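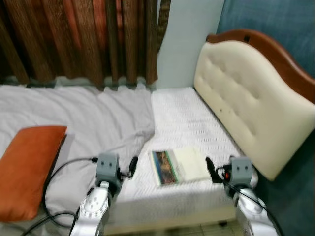 Two arms, one booklet, one bed: a start position from the bedroom set.

How I collect bedroom examples for a two-armed robot

I've been teaching a pair of arms to do small jobs in real bedrooms for a while now, and the question I get most often by email is some version of "okay, but what do you do all day?" So this page is my working routine for one task, picking a booklet up off a bed and handing it from one gripper to the other. It's a nice first task. The object is light, the mattress forgives you if you come down too hard, and you can get a lot of tries done before lunch.

I'm going to assume you already have two arms that move when you ask them to, a way to drive them by hand, and a camera up top looking down over the work. If you don't, come back when you do (and good luck with the wiring!).

What you need

- Two arms with grippers, and hand controls for both
- A head camera mounted so it sees both grippers and the whole work area
- A bed, made or half made
- Five or so thin things to pick up: booklets, magazines, a folded map
- A notebook. Paper. I mean it.
- Recording software with a big fat "discard" key

I use Wemetik for recording, mostly out of habit. Anything that saves the camera stream and the joint positions on the same clock will do.

Step 1: Write the task down in one sentence

Before I turn anything on, I write the task at the top of a notebook page. Mine says: "Right gripper picks up the booklet by its near edge, passes it to the left gripper, left gripper lays it on the blanket." One sentence, with a clear start and a clear finish.

My first attempt at this said "tidy the booklet," and I spent two whole afternoons recording what turned out to be four different tasks mixed together. Sometimes I'd slid it to the edge, sometimes I'd closed it first, sometimes I'd gone in with the left. The model trained on that did a sort of anxious hovering thing and never committed to anything. I still have the recordings somewhere.

Step 2: Park the arms

Bring both arms over the bed and stop them on either side of the object, fingers pointing inward. I like to have the booklet more or less midway between the two grippers for the first batch, and then I move it around later.

Check the view from the head camera now, before you record a thing. You want both fingers visible and you want the object visible, with nothing in front of it. If an arm covers the booklet at the start, back the arm off a little and check again.

Then look at your cables. Mine are black and long and they love to drift. Give each one enough slack for the arm's full reach, and swing each arm through its whole range once, slowly, watching the cable the entire time. A cable that catches under a mattress rim will yank the wrist sideways in the middle of a perfectly good try, and you'll say a word that ends up on the audio track. (Turn off the audio track.)

Step 3: Leave the room alone

People want to clean up first. I get it, I did it too! But a bunched-up blanket and a pillow at an angle are exactly what the robot is going to meet out there, so I leave the bedding how I find it. Curtains too. A busy striped curtain next to a plain wall is great material, and so is a shiny headboard with buttons in it.

What I do take out is anything that could get hurt or could hurt the grippers: glasses, phones, chargers, jewelry, the cat.

Between batches I change one thing about the room and note it down. Pull the blanket over a bit. Move the pillow to the other side. Open the curtain. Change one thing and record again, and when you find out later that the model falls apart with the curtain open, you'll be able to go straight to the page where that started.

Step 4: Do some tries you don't keep

I drive the task all the way through a few times with recording off. My hands need it. The first couple are always jerky, and jerky is contagious: whatever you do, the model will copy, including the little nervous wiggle before you close the fingers.

Booklets on a quilted mattress have their own trick. The pattern gives you tiny gaps under the paper, and if you come in low and flat with a finger you can often get under the near edge without pushing the whole thing away. Come in from too high and you pin it down. If it slides, don't chase it across the bed. Stop, lift, come in again from a better angle.

An open booklet is harder than a closed one, by the way. Grab one side and the other flops. I record both, but I keep them on separate pages in the notebook, and I start beginners on closed.

Step 5: Record in short batches

Thirty tries, then a break. That's my batch. I've tried longer ones, and the tail end was always sloppy. I could see it in the playback: rushed approaches, fingers closing early, me obviously thinking about soup.

For each try:

1. Put the object down and step back out of view.
2. Park both arms.
3. Start recording, and wait a beat with everything still.
4. Do the task at a steady speed.
5. Open the gripper, back away from the object, hold still for another beat.
6. Stop recording.
7. Keep or discard, right then.

That still beat at each end matters more than it sounds. Without it I had a model that thought the job was over the moment it touched paper, and it would just freeze there holding on. It looked so proud of itself.

Step 7 on that list is where you have to be strict. Decide right away, while you remember what happened. If you leave it for the evening you'll keep everything, I promise.

Step 6: Know what to keep

Keep a try if it's clean, obviously. But also keep the ones where something went a bit wrong and you fixed it calmly. The booklet slipped, you stopped, you came back around and got it: that's gold! Those recoveries are the only way the robot learns that a slip isn't the end of the world.

Throw out a try if:

- you reached in with your own hand
- you changed your mind halfway about which gripper goes first
- a cable pulled the arm
- the object left the camera's view
- the fingers squeezed hard enough to crease the cover

I mark recoveries with an R in the notebook and tag them in the software as well. Dorota Żak, who labels our recordings at the Vetanon office, asked me to do that after she'd spent an entire November hunting for them by eye. She was very polite about it.

Step 7: Move the object in a boring way

Once the middle position feels easy, spread out. I picture the open part of the mattress as a grid and work across it. Closer to me, farther from me, up by the headboard, over by the edge of the blanket. At each spot I turn the booklet a little too, since nobody puts a booklet down perfectly straight.

Don't trust yourself to be random. I thought I was placing things all over, and then I plotted my first set and it was one tight clump slightly right of center, where my arm naturally lands. Now I write the spots down first and follow the list.

The far spots near a headboard need care. Wood frames curve, padding sticks out farther than you expect from above, and the knuckle of a gripper is wider than its finger. Go slow up there and come in from the open side.

Step 8: Watch it back

At the end of the day I watch a handful of tries at double speed with a cup of tea. I'm looking for three things. Does the start look like every other start? Can I tell what the arms are trying to do without being told? And is the light different from this morning? Afternoon sun through a curtain can change the color of a white mattress quite a bit, and I'd like to know that when I'm reading the results.

Then I copy everything to a second drive before I eat dinner. Ask me about the Heltthorpe apartment sometime. Or rather don't, I'm still sore about it.

How many do you need?

Everybody asks, and it depends on how picky you are. For this one task I trained a first model on a couple of batches, just to see whether it would head for the booklet at all, and it did. It missed, but it missed in the right direction! For the version I'd show to other people, I had 2000 kept tries across several rooms. Adding new rooms helped far more than adding more tries in the same room, so if you have a friend with an ugly bedspread, go and be nice to them.

Small stuff I forget every time

Wipe the gripper fingers. Dust makes them slippery on glossy covers.

Swap the booklet out when its corners start to curl, and keep the curly one for a "worn" batch.

Lock the head camera's focus and exposure before the first try, then leave them alone until you've finished the batch.

Wear plain sleeves if you're going to be resetting things by hand, and check that your elbow isn't in the first second of the recording. Mine was, for an entire batch, in a very loud sweater.

Next page: the same setup with a pillowcase, which is a lot floppier and a lot less forgiving. I'm partway through writing it up and the Lau controls are giving me trouble with the two-handed pull, so give me a little while.

Search this site Enter keywords Go

Contact | Copyright Vetanon | Back to top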